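Navell grasping project — progress report, 6 January 2025
From: Bilal Salameh

Short one this time, deadline tomorrow. Main thing is the sim results. 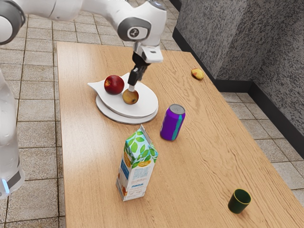

We finished 1495 simulated tabletop episodes for the pick and place set, fruit and groceries mostly. Of those 700 are held back for testing, rest go to training. New method (grasp proposal first, then a short re-plan near contact) beats the old baseline on round objects. Cans still bad — they tip over and the re-plan doesn't recover. Cartons ok.

Done:
Ovari physics settings fixed, contact jitter is gone
4 of 5 object groups scored
Majali code merged, older logs still need converting

Not done: clutter group. Scoring script crashes on stacked dishes, I think its the collision meshes but havent had time to look properly.

Spending is on plan. We do need the extra compute on Brarnov extended to April — please confirm by email, the queue is already full. Full tables to folow with the next report.

Bilal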